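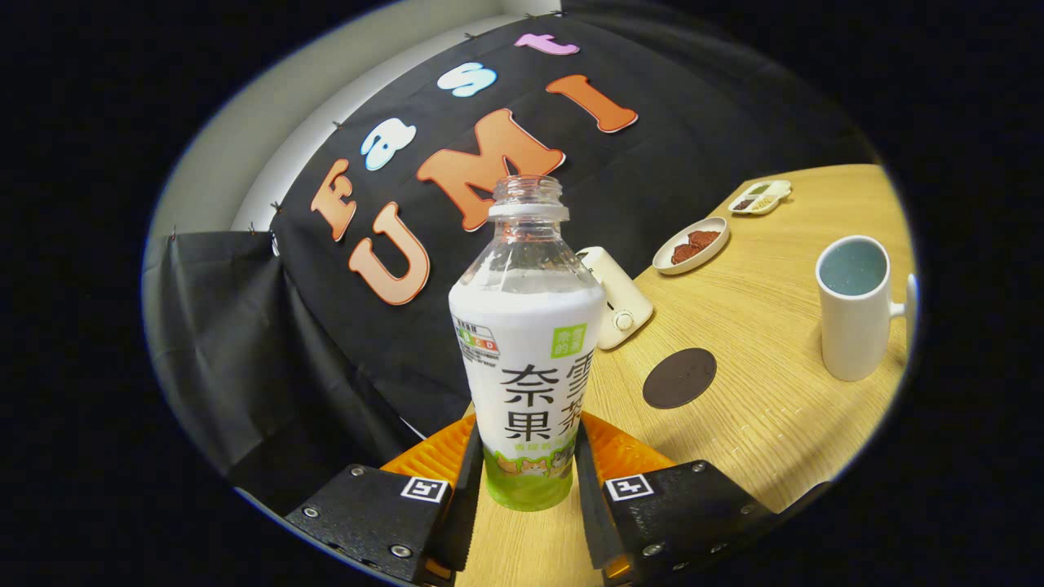 Chapter 12
Learning to Grasp by Showing

How do you teach a machine to hold something squashy? One lovely answer is to do the job yourself, with the gripper in your own hand, and let the machine learn from the recording. In the Ellery study, 396 such recordings were enough to train a working grasp, and only 153 of them used soft objects! In this chapter we follow the method from first recording to final test, beginning with how the fingers are tracked.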